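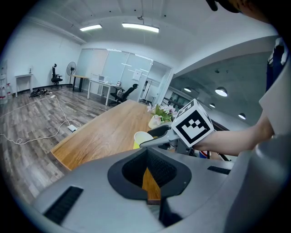 Search this site
Enter keyword

The Markdown Desk

The Brirnum store at Tudham opened its summer home sale at six in the morning, and the price file was wrong by six thirty.

Faizal Govindasamy found the error on the second pass. The file held 564 lines. Each line was one item: lamp, rug, tray, throw, bath mat. Each had a ticket price, a sale price and an end date. For 451 of them the sale price was lower than the ticket price. For the remainder it was the same figure, printed in red.

He called the regional desk. Slamet Wuisan answered on the fourth ring.

"The rugs aren't on sale," Faizal said.

"The rugs are in the sale."

"They're in it. They have the sign over them. The price is the same as it was in June."

There was typing. "Which rugs?"

"All the Effiong rugs. The lamps with the linen shades. Most of the trays."

"Those were loaded as event items," Slamet said. "An event item carries the event tag. It doesn't have to carry a discount."

Faizal looked down the aisle. The tags had been cut and slotted the night before, in shelf order, by two people on overtime. The register read from the same file as the tags, so the register would agree with the tags. A customer could check one against the other all day and find no fault in either.

"What do I tell people who ask?"

"Has anyone asked?"

"We're not open."

"Then it's not a complaint yet. Log it as a query."

He logged it as a query. The form had a field for amount of loss and would not accept zero, so he entered 2. It would not accept a blank in the cause field, so he typed "file."

The doors opened at eight. A woman with a tape measure went directly to the rugs and turned back the corner of the third one down. She read the tag, then took out a receipt and read that. It was folded in quarters and had gone soft at the creases.

"I bought this in the spring," she said. "Same one. I came for a second."

"Yes."

"It's the same price."

"Yes," Faizal said. "It's in the sale."

She looked at the sign, which was set in the Aro typeface used for all July events and hung from the ceiling on two wires. She measured the rug anyway, both sides, and wrote the numbers on the back of the receipt.

He went to the tag printer, keyed in a manual override of 30 percent, and entered his own employee number where it asked for approval. The printer took the usual time to warm up. It produced one tag - black, not red, as the override stock was not colored.

At nine the desk called back. He let it ring while he changed the tag.

We use cookies to improve your experience. By continuing to browse you accept our cookie policy. Accept | Manage settings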